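Undstead Flowers Adds Small Rose Bouquets to Its Entwistle Shop

ENTWISTLE, May -- Undstead Flowers will begin selling a line of small red rose bouquets this month at its Entwistle shop and at its stand in Clilville. The line is called Jonia and is meant for desks, bedside tables and narrow shelves.

Most of the shop's bouquets are made for a large vase. Customers have been asking for something shorter that can be carried home on the bus, and Jonia is the shop's answer -- a few blooms set close together with a little green between them.
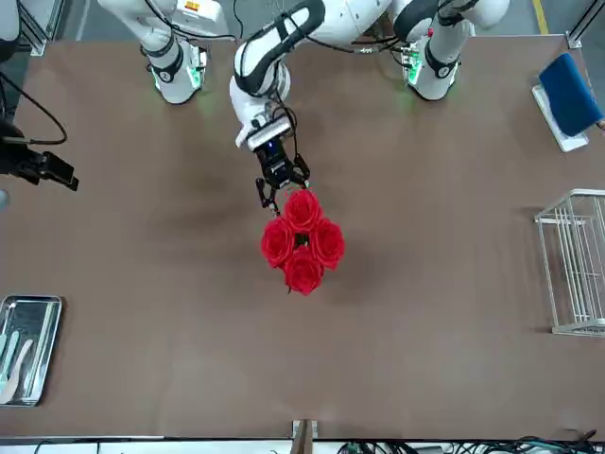
A bouquet of four red roses with dark green leaves at the center.

Jonia bouquets can be ordered by phone or picked up at the counter. Orders placed before 2 p.m. will be ready the same day. There is a limit of six bouquets per order during the first two weeks, and the Clilville stand will receive 60 bouquets for opening day.

Buyers should trim the stems at home and change the water every second day. A juice glass is tall enough to hold them.

Undstead Flowers sells cut flowers, potted plants and dried wreaths. Delivery is available within Entwistle and Clilville. Larger orders for weddings and school events should be placed at the Entwistle shop.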